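Gripper comparison, weekly sync - minutes
February, 2:00 pm, small conference room plus call-in

Present: Evaristo Pacheco (chair), Montserrat Zavala, Shigeru Sugiyama, Itzel Cisneros (notes)
On the call: Faustino Varela, joined at 2:20, bad audio for first part of item 2
Apologies: none

1. Last meeting's minutes

Approved with one fix. Item 4 said Ulstead quote was for two finger sets, it's for one. Itzel to correct on the shared drive.

Open actions from last time:
- Joint limits in sim config checked against the real arm. Done (Shigeru)
- Mail Ulstead re lead time. Done, no answer yet (Montserrat)
- Write down what counts as a successful pick. Half done, see item 3
- Move old logs off the lab machine. Not done. Evaristo says this is the last time it gets carried over

2. Sim runs, stick pick task

Shigeru went through the stick task. Same arm, same sheet, same stick starting poses for both grippers. Only the gripper model and the closing force change between batches. 300 tries with the Meltolell two-finger, 200 with the Boltton. Boltton batch is short becuase the job got killed overnight when the disk filled up (see old logs, above). Shigeru wants to rerun the whole batch, not top it up. Agreed.

Main problem is still approach height. Sticks are slender and lie flat, so if the fingers stop high they close on nothing, and if they go low the tips touch the sheet and the controller throws a contact fault. Shigeru has the stop height as one fixed number right now. Montserrat thinks it should come from the estimated stick pose plus an offset. Some back and forth. Evaristo: try both, small batch first, don't touch anything else in between.

Layout with four sticks was up on the screen for most of this. Teal one is the one nearest the fingers in the still, dark red sits farthest down by itself. Faustino asked why the red one is so often the last pick. Shigeru: the planner sorts by distance from the gripper, nothing smarter than that. Could randomize the order. Montserrat in favor, otherwise late picks always look worse and we can't tell if that's position or order.

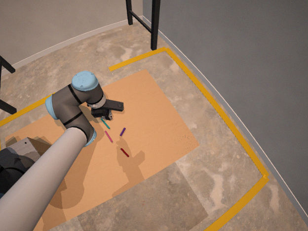
3. Pick criteria

Montserrat's draft, read out loud:
- stick leaves the sheet and stays in the fingers for 5 seconds
- no contact fault during approach
- neighboring sticks not moved more than a stick width

Third one got the discussion. Faustino says it's too strict for the Boltton, which opens wide and will nudge things if sticks are close together. Montserrat says that's exactly what we want to measure. Evaristo sided with Montserrat but wants nudges logged seperately so a clean pick with a nudge doesn't get lumped in with a drop.

Agreed: three outcomes. Clean, clean with nudge, fail. Fail gets a reason code. Itzel to make the list of codes, keep it short, 7 at most or people stop filling it in.

Question from Itzel, does a regrasp count as a fail. No decision. Leaning toward no if it happens inside the same attempt. Come back to it.

4. Camera and occlusion

Current view is from above and off to one side. Fine for the arm, not great for the fingers. Once the wrist comes over the sticks, the wrist cap and the hardware under it hide a good part of what we need to see. Montserrat pulled up another still as the bad case: only a small bit of red shows under the gripper and there's a scrap of teal-green peeking out by the round blue cap. The dark green one is clear of the arm and easy. A person can guess at the other two, the pose estimator mostly can't.

Options talked about:
a) second fixed view from the opposite side, low
b) wrist view looking down past the fingers
c) leave the view alone, estimate all poses before the arm moves in and trust them

c is cheapest and is what we do now without saying so. Breaks as soon as something gets nudged. b is what Faustino wants, he says it's what Espinoza ended up using on their cell, but the mount would have to clear the fingers on both grippers and nobody has drawn it. a is easy in sim, less easy in the lab where the wall is in the way.

Shigeru also raised shadows. The arm shadow and the gripper shadow both fall on the sheet, and the color threshold doesn't like the darker patches. Wants a few lighting variations before we blame the estimator. Evaristo OK with that if it doesn't hold up the rerun.

Agreed: add (a) in sim now, Faustino sketches (b), decide when both are in front of us. 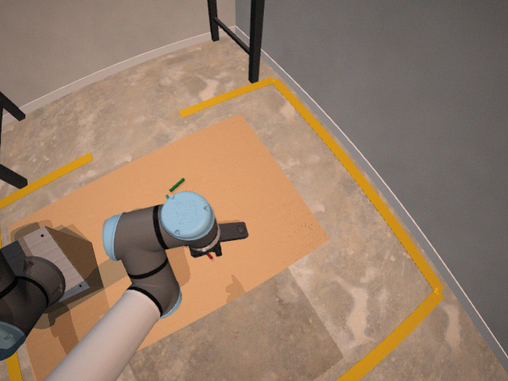
GRIPPER HARDWARE

5. Meltolell two-finger

Loaner unit is here and boots. Firmware one version behind, Faustino would rather not update until after the first bench runs so there's only one thing changing. Agreed.

Default finger pads are flat. Montserrat wants a shallow groove for round stock. Could be printed in house, Shigeru to check if the pad drawing is in the package we got or if we have to ask for it.

Force setting in sim doesn't match anything in the manual. Manual gives percent, sim wants newtons. Faustino has a small load cell and will make a table. Until then all sim force numbers are relative only, please say so on any slide.

6. Boltton

Not shipped. Sales contact says soon, no date. Sim model came from the vendor, finger travel looks right but the collision mesh is very coarse, one big hull per finger. Likely source of some of the contact faults. Shigeru to split the mesh before the rerun. Montserrat asked if that makes the comparison unfair to Meltolell, whose mesh is already fine. Other way round if anything, per Shigeru. Left there.

7. Ulstead finger set

Quote holds through end of the month. Fits the Meltolell body only. Evaristo won't sign until we have bench numbers with the stock pads. Montserrat objected, lead time will eat the spring. Compromise, she calls them and asks if the quote can be extended.

CONTROLLER

8. Position vs. impedance

Short item, ran out of time. Everything so far is position control. Faustino thinks a soft z axis would get rid of most of the sheet contact faults and then the stop height argument goes away. Shigeru agrees in principle, worried about tuning it twice. Evaristo: one gripper, Meltolell, small batch, report back. Not part of the main comparison yet.

ACTIONS

Shigeru - split Boltton finger mesh, rerun full Boltton batch
Shigeru - small batches, fixed stop height and pose-based stop height
Shigeru - second sim view, lighting variations, randomized pick order
Shigeru - look for Meltolell pad drawing
Montserrat - final wording of pick criteria w/ three outcomes
Montserrat - call Ulstead re quote extension
Faustino - load cell table for Meltolell force setting
Faustino - sketch of wrist camera mount, both grippers
Faustino + Shigeru - impedance trial, Meltolell only
Itzel - fail reason codes, fix last minutes
Evaristo - old logs off the lab machine (took it himself)

AOB

Door code to the lab changed, ask Evaristo. Faustino can't make the first half hour next time, so hardware items go last again.

Please put stills in the meeting folder before the meeting, we lost ten minutes to screen sharing.

Closed 3:05 pm. Next one same time, same room.

Notes: IC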